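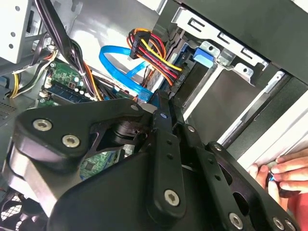

Ditby Computer Repair -- Frequently Asked Questions

Do I need an appointment?
No. You can bring your computer to the counter in Kilalwood at any time when we are open. For home visits please write to Despina Xenos first.

How much costs the first check?
The check is free if you let us do the repair. If you decide to take the computer back without repair, we ask 4 euros for each started quarter of hour.

Will I lose my files?
We do not erase a drive without your signature on the form. Still, please make a copy at home before you come, when the computer allows it.

Should I bring the cables and the monitor?
Only the desktop case, please. For laptops bring also the charger.

Can you upgrade an old desktop?
Very often yes. More memory or a new drive is usually possible -- a new processor, not always. Norbert Vörös will tell you the price before he orders any parts.

How long do you keep a repaired computer?
Until the end of September for everything left with us this summer. After this we must charge for storage.

Do you buy used computers?
Not at the moment.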